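I got to Branley a little after nine in the morning, parked in the wrong lot, and came in through the loading dock with a very patient delivery driver showing me the way. It was July, it was already sticky outside, and the open day at Erkik was in full swing. Kids everywhere! Somebody's grandfather had claimed the only armchair and was reading the safety leaflet cover to cover.

I was there to talk to Naledi Zulu, who runs the shelf project at Erkik and had promised me an hour. She gave me closer to two, mostly standing up, with a paper cup of tea she never got around to drinking.

"People come in expecting a show," she told me. "They want dancing. And I have to say, sorry, we're putting sponges on a shelf."

I said I would happily watch sponges go on a shelf (I meant it, I've covered a lot of county budget meetings). She laughed and said I'd come to the right building.

Before this she spent 4 years at Tshabalala, a supply company, working on the software that decided which box went on which truck. I asked if she missed it. "I miss the coffee machine," she said. "I don't miss the trucks. You'd solve a problem on a screen and never see the thing move. I wanted to see the thing move."

These days she does. A session on the shelf task is 26 runs, and when I asked how many runs the team had on file altogether she knew the number without looking it up: 2,384. "Ask me my sister's phone number and I'm hopeless," she said.
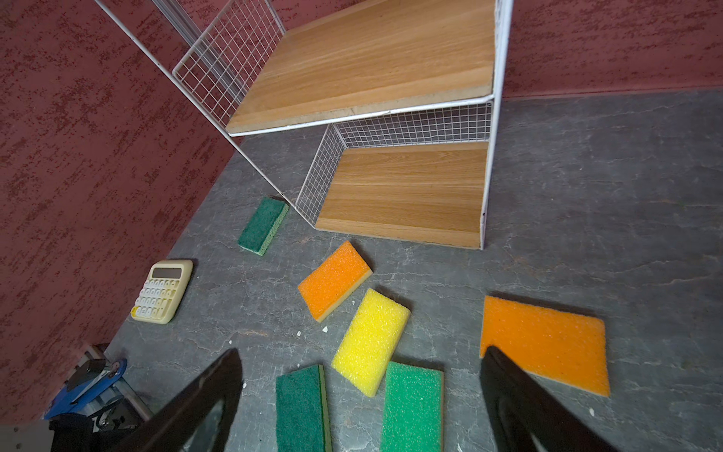
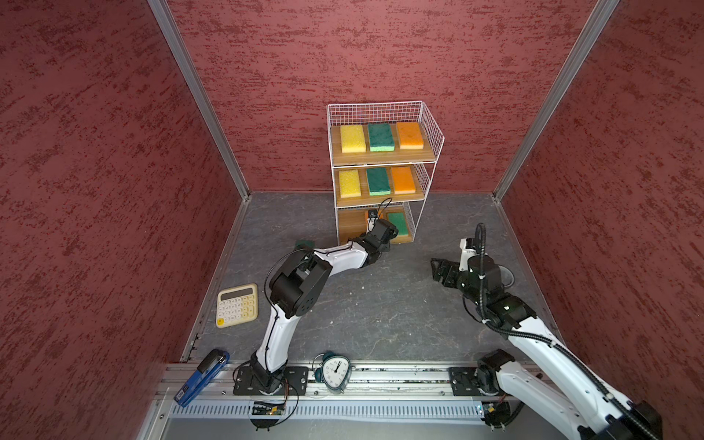
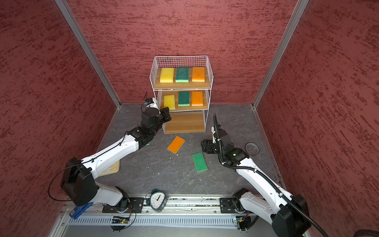
Naledi grew up over a hardware store, and I think it explains a lot about how she talks about her work. Her mother, she said, could tell from the other side of the counter if a customer had put a can back in the wrong spot, and Naledi got the job of straightening the shelves after school. So when I asked her why the upper two shelves go yellow, green, orange from left to right, she gave me a look my own mother used to give me. "Because then you can see at a glance if one's wrong," she said. "I'd do it that way at home. I do do it that way at home." She's less strict about everything else. I pointed at the alarm clock sitting on the rail between the two arms and she said she'd had one just like it as a kid, bells and all, and slept through it every morning until she left for college.

I wanted to know what's hard about it. To me a sponge looks like the easiest thing in the world to pick up, and I said so.

"Everyone says that!" She put the tea down. "A sponge squashes. You pinch it and now it's a different shape than the one you planned for. A brick would be kinder. And then the shelf has wire up the sides, so you can't just swing in from wherever you like. The bottom one is the one I lose sleep over. You've got a board right above you and you have to come in low and straight."

We got interrupted here by Agata Orlandini, who needed a key, and then by a girl in a dinosaur shirt who asked if the arms ever fight. Naledi crouched down and took the question seriously. "They bump," she said. "We try hard to keep them out of each other's way. It's like two people cooking in a small kitchen." The girl thought about that and said her parents don't bump, they yell.

I asked what happens on a bad day. She told me about an afternoon in the spring when the same sponge got dropped 22 times and Renato Agbayani, who sits at the desk across from hers, started keeping score on the whiteboard in the style of a baseball game. "I was so mad at him," she said. "Then I was mad at the sponge. Then I went for a walk and came back and found I'd typed one number wrong in the morning."

And the good days? She had to think longer about that one. "A good day is boring," she said finally. "Sponge, shelf, sponge, shelf. I eat my lunch on time."

Next up is a new job called Clollach, with cloth in place of sponges, and she's already dreading it in a cheerful sort of way. "Cloth is a sponge with no manners," she said, and went off to look for Agata and the key.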